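My grandmother's dressing table came to me by truck from Kullorden, 352 kilometres of back road, wrapped in every doona the family owned. I was 14, and I hadn't asked for it -- I'd wanted a desk!
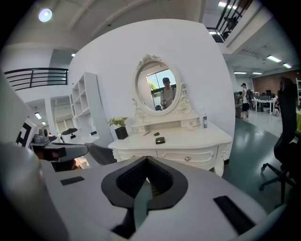

Old bedroom furniture has a way of outlasting the bedrooms it was bought for. Clem Rutherford, a restorer in Rammont, reckons half her customers come in meaning to sell and go home with a tin of wax and a fresh set of drawer runners. 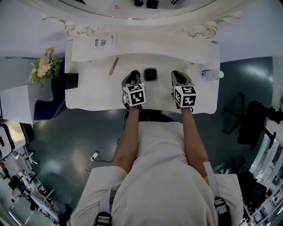 She'll happily tell them what a piece might fetch (one went for $2,000 last January, to everyone's surprise, hers included), but she'd much sooner talk about the colour of old paint, and she'll put the kettle on to do it.

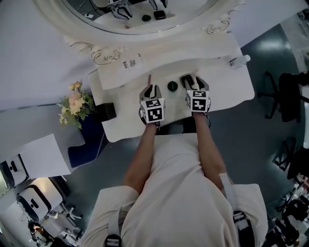
Mine has had three bedrooms since, and a long, damp winter in Duyên's garage. The left drawer still sticks. On Saturday my daughter asked if she could have it, and I said I'd think about it.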